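Tillamthorpe Home and Family Resource Office
Home > Food at Home > Storage Guides
Guide 414: How to Check, Store, and Rotate Shelf-Stable Food

This guide explains how to carry out a full check of the canned, boxed, and dry food kept in a home, and how to put it back in an order that makes the oldest food the easiest to reach. It applies to commercially packed products only. Households that keep home-canned food should follow the separate guide on home canning, as the rules for those jars are stricter.

What you will need
A clear table or counter
A permanent marker with a fine tip
A notebook or a printed copy of the Plelliseck Pantry Sheet
A damp cloth and a dry cloth
A flashlight
Three boxes or bags, labeled Keep, Use Soon, and Discard

Most households should set aside 2 hours for the first check. Later checks take much less time. If the pantry is large, work through one shelf per evening and finish each shelf before starting the next. Food left out in stacks overnight tends to go back in whatever order it comes to hand, and the work must then be repeated.

Step 1. Empty one shelf completely

Remove everything from the shelf, including items at the back that appear to be in good order. Wipe the shelf with the damp cloth and dry it fully before anything is returned. Use the flashlight to look into the back corners and along the joints, where crumbs, webbing, and small insects are most often found.

If insects are present, do not return any opened paper or cardboard package to that shelf until each one has been inspected. Flour, cereal, dried fruit, pet food, and birdseed are the usual sources. Place infested packages in a sealed bag and take them to an outdoor bin the same day. Insect sprays should not be used on surfaces that hold food.

Step 2. Find and read the date

Set each item on the table and turn it until the date is found. On canned goods the date is commonly stamped on the top or bottom end. On boxes it is usually on the top flap or a side panel. Some cans carry only a packing code, a string of letters and numbers intended for the manufacturer. A packing code should not be read as an expiration date. If no other date can be found, write the month and year of purchase on the item, or the month and year of the check if the purchase date is not known.

The words printed beside the date matter as much as the date.

Best If Used By shows how long the maker expects the product to keep its best flavor and texture.
Sell By is meant for the store, as an aid to managing its stock.
Use By is the last date recommended for use at peak quality. On infant formula it must be treated as a firm limit, and formula past that date should not be fed to a child.

With the exception of infant formula, these dates describe quality. A sound can stored in a cool, dry place may be safe to eat well after the printed date, although the contents may be softer or duller in color. The date alone is not a reason to discard canned food, and a date in the future does not make a damaged can safe.

While the item is in hand, read the storage directions as well. Some products sold on open shelves must be refrigerated once they are opened, and this instruction is often in small type near the ingredients or the preparation directions. 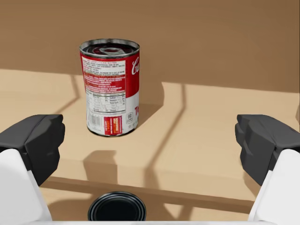 One reader wrote that after years of throwing out every can on the day printed on it, the household now sorts by condition first and by date second, and asked whether the same approach could be used for tomatoes. It can, with a shorter limit. Tomatoes, citrus, pineapple, and other high-acid foods react slowly with the can and lose quality sooner than low-acid foods such as corn, beans, and plain meats. As a working rule, plan to use high-acid cans within 18 months of purchase and low-acid cans within 5 years.

Step 3. Inspect the condition of each package

For cans, look at both ends, the full length of the side seam where there is one, and the rims. Discard any can that is

bulging at either end
leaking, or stained by a leak
deeply dented, with a dent that a fingertip can rest in
dented on the rim or on a seam, however slight the dent appears
rusted so heavily that the rust cannot be wiped away

A shallow dent on the body of the can, away from the rims and seams, is acceptable. Move such cans to the Use Soon box. Cans opened with a ring deserve a second look at the scored line around the lid, which is thinner than the rest of the metal and more easily damaged when cans are dropped.

Never taste food to find out whether it is safe. If a can spurts liquid when opened, or if the contents foam or have an unusual odor, do not eat any part of it. Bulging and leaking cans should be handled with gloves, placed in a sealed bag, and kept away from children and animals until they are thrown away. Wash hands and wipe down the table afterward.

For boxes, check that the inner pouch is sealed and whole. A crushed corner on the outer box is of no concern if the pouch is intact. Dry mixes that contain baking powder or yeast may fail to rise when they are old, and dry mixes that contain fats may smell stale. Gelatin and pudding mixes keep well so long as no moisture has reached the powder. If the powder has formed a hard block, discard it.

For jars, press the center of the lid. It should not move. Look for chips in the glass under the rim and for dried food around the lid.

Step 4. Record what you are keeping

Enter each kept item on the sheet. The Plelliseck Pantry Sheet has columns for the product, the size, the month and year, and the shelf. Households that prefer a plain notebook should use the same columns. Group the entries by type of food, and leave several blank lines under each group for later purchases.

Write the month and year on each item in marker, in figures large enough to be read from a standing position. On cans, the lid is the best place if they will be stored below eye level, and the side is best if they will be stored above it. Do not write over the printed date or the packing code. Both may be needed if the product is recalled.

Step 5. Return the food in order

Place newer items at the back and older items at the front. Keep like with like, so that all of the soups stand together, all of the beans together, and so on. Put heavy cans on the lower shelves and light boxes on the middle and upper ones. Leave a gap between the food and the wall, particularly an outside wall, where moisture can collect in cold weather.

Choose a location that stays between 50 and 70 degrees Fahrenheit. Cabinets above the stove, beside the dishwasher, or under the sink are poor choices. Garages and attics in the Tejada valley become far too hot in summer for canned goods, and food that has been held for long periods above 95 degrees should be moved to Use Soon once its condition has been checked. Shelving of any common material is suitable provided that it is clean, dry, level, and fixed to the wall where it is tall enough to tip. 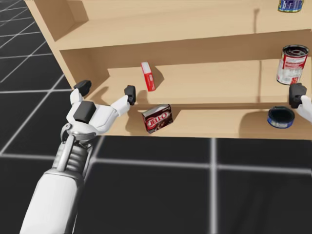
Jell-O box and light wooden shelving.

Boxes should stand upright with one printed end facing out. Laying them flat in piles hides the dates and encourages use of the newest box, as it is generally the one on top. Opened dry goods should be moved to containers with tight lids. Cut the preparation directions and the date from the package and tape them to the container.

What to do with the Use Soon box

Keep this box in the kitchen, outside the pantry, and plan meals from it until it is empty. A household with more than it can use may donate unopened, undamaged items. The Rorkance Food Exchange accepts canned and boxed goods at its side entrance until 5 p.m. It does not accept dented cans of any kind, opened packages, home-canned food, or infant formula past its date. Other pantries set their own rules, and donors should call first.

How often to repeat the check

Carry out a full check twice a year. May and November are convenient months in this region, as both fall outside the hottest and coldest weather. Between full checks, spend 10 minutes with the sheet before each large shopping trip. Cross off what has been eaten and note what has run low.

Common questions

Does freezing damage canned food?
Cans that freeze by accident, for example in a car or an unheated shed, may swell and strain their seams. If the can is swollen, discard it. If it is still frozen and the seams look sound, thaw it in the refrigerator and use it promptly. A can that has thawed at room temperature should be discarded.

May leftovers be stored in the open can?
It is generally safe to refrigerate food in the can, but flavor is better kept in a covered glass or plastic container. Label the container with the date on which the can was opened.

A label has come off. What should be done with the can?
If the product cannot be identified from the code on the end, discard it. This is especially important in homes where any person has a food allergy.

Related guides
Storing Flour, Rice, and Dried Beans
Food Safety After a Power Outage
Planning Meals From the Pantry

Printed copies of this guide and of the Plelliseck Pantry Sheet are available at the front desk of the Tillamthorpe office during regular hours. Please ask for Guide 414.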